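List home | Thread index | Previous | Next | Reply

Re: chores and bench work, are we there yet

25/01/2025

An earlier message said:

> The Vakard people claim their arm can empty a dishwasher.
> If it can do plates, surely it can put a tube in a rack.
> Why are we still doing that by hand?

Plates are the easier job. A dishwasher basket forgives an error of several millimeters, and a rack hole doesn't. We ran the Dellel arm on tube loading in April, 100 attempts, same rack, same lighting. It needed a person to step in on 13 of them. Most of those were bad grasps: the tube tilted between the pads and then caught on the rim of the hole. The rest were perception. Depth on clear plastic is still poor, and a clear tube in a clear rack on a white table is close to the worst case.

Speed is the other problem. The arm averaged 30 seconds per tube. Anyone at the bench does it in two or three and caps the next one meanwhile.

For folding towels or wiping counters I'd expect the same pattern — fine on the rehearsed case, poor once something is moved. Chávez reported 8 hours unattended on bin sorting, but those bins were opaque and bolted down.

Wrist view of the tube station, fingers open:

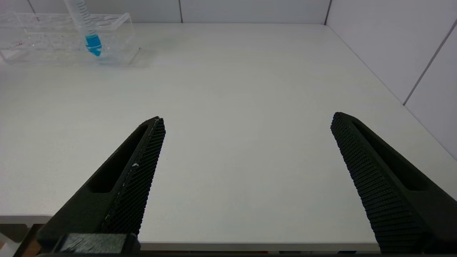 Posted by: maintainer, Jimulard bench automation list

Textured pads help with slip and do nothing for tilt. Before anyone buys a second arm, I'd try a tinted rack and a chamfered insert for the holes. Both are cheap, and the April script can be rerun without changes. If someone has numbers for frosted tubes, please post them with the grip force used.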